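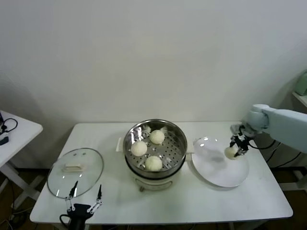

3.2 Setting up the steaming table

Research > Food Studies > Wedosbridge Kitchen Papers
Mon 30 March, by Amna Soomro

I kept the setup small on purpose (my kitchen at home is a mess, so this was a treat!). We had one white table, one electric steamer and a glass lid that lay flat on the left whenever the basket was open. In February I tried bamboo and gave up after 16 batches, mostly over the scrubbing. 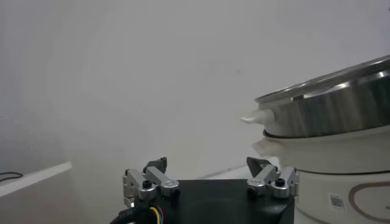 Figure 2. Left end of the work area, with the plain wall behind.

What I really wanted to know was how spacing changes the skin of a bun. Packed close, they kiss and tear when you pull them apart, and then you're scoring a torn bun against a whole one, which drove me up the wall. So I left gaps, and I kept a plate within reach on the right. 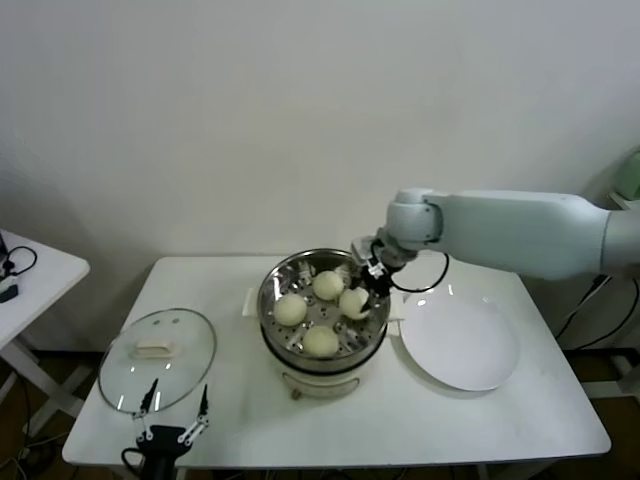 Lifting order mattered more to my notes than I'd planned, and I ended up writing it down for every batch. The Lukbridge flour wanted 700 grams per dough, and I never changed that. Texture scores are in 3.3.

Comments

Asif Bukhari: Did you line the tray? Mine always stick.

jadoon_fan: More on the bamboo please, I love mine!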